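Sorting at the sink: food waste in the Skondovcombe school canteen

2. Background

Skondovcombe switched to separate food waste collection two years ago, but the school canteen kept its single mixed bins until last autumn. When the new caddies came in, pupils were expected to scrape their plates into one bin, put paper into a second and leave everything else for a third. The kitchen staff told us it was not working well. Napkins ended up with the food, and yoghurt pots ended up everywhere.

Our question was a narrow one. Would different labels on the bins lead to fewer items in the wrong place? We did not look at how much food was being thrown away, or why. A group in the year above us covered portion sizes and we have not repeated their work.

3. Method

The canteen has two clearing points, one by the main doors and one by the stairs. We left the door bins as they were, with printed words only: FOOD, PAPER, OTHER. At the stairs we put up new labels with a colour and a simple shape on each, and the word in smaller letters underneath. The colours were chosen by Segundo Correa, who also cut the stencils.

We ran the trial for 20 school days in March. After each lunch two of us put on gloves and went through the paper and other bins at both points, noting every item that belonged somewhere else. The food caddies were only checked from the top, as the kitchen would not let us empty them — we accept this is a gap in the results.
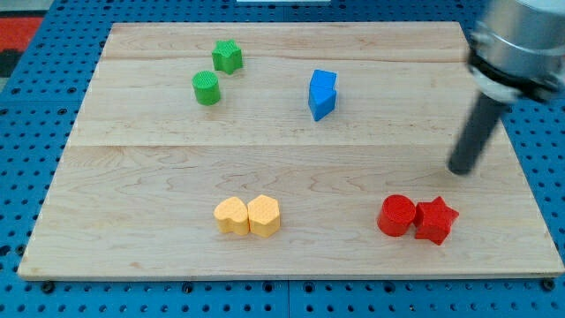 Colour was the first thing we had to settle, and it took longer than planned. The council uses brown for food, but brown did not show up well against the grey bins. We tried green, then orange, then went back to green. Shape was meant to help pupils who find some colours hard to tell apart. A green star and a green cylinder share a colour and can still be told apart by outline, and we wanted the labels to work the same way if the colour was taken out. We photocopied each design in black and white and dropped any that became hard to read.

4. Results

Over the whole trial we recorded 2,776 items in the wrong bin. The door point, with the old labels, had the larger share in every week. The gap was widest in the first week and smaller by the last, which may mean that pupils noticed the new labels at first and then stopped looking at them.

Napkins were the most common mistake at both points. Yoghurt pots came next. On one day we found 47 plastic forks in the paper bin by the doors, all from the same lunch sitting.

5. Problems

The two clearing points are not used by the same pupils. Younger years mostly leave by the stairs and older years by the doors, so some of the difference could be down to age. We should have swapped the labels over halfway through. One stairs label also came loose and was missing for most of a lunch. We kept that day in the totals.

6. Next steps

The kitchen has asked to keep the stairs labels and to have a set for the doors. We would like to repeat the count next term with the same labels at both points.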